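Pricing Small Goods, Session 2: Markup and Margin
2021-03-15 – Upendo Nzioka
2 min read

Okay, back to our pretend shop, Makulness, and its plastic baskets. Last time we left the markup hanging.
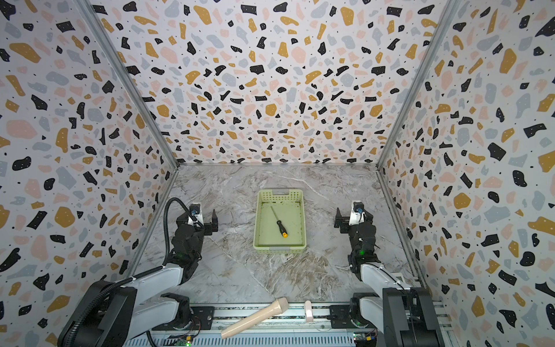 Lyle Nguyen-Tran asked whether markup and margin weren't just the same thing said twice. Good question – I mixed them up for years! Markup is profit divided by cost. Margin is profit divided by selling price. Buy at $2, add 30 percent markup, and you sell at $2.60, so the margin is close to 23 percent (try it on paper before you believe me).

For next time, read the Esposito chapter and price an order of 500 units both ways. Bring your scratch work, messy is fine.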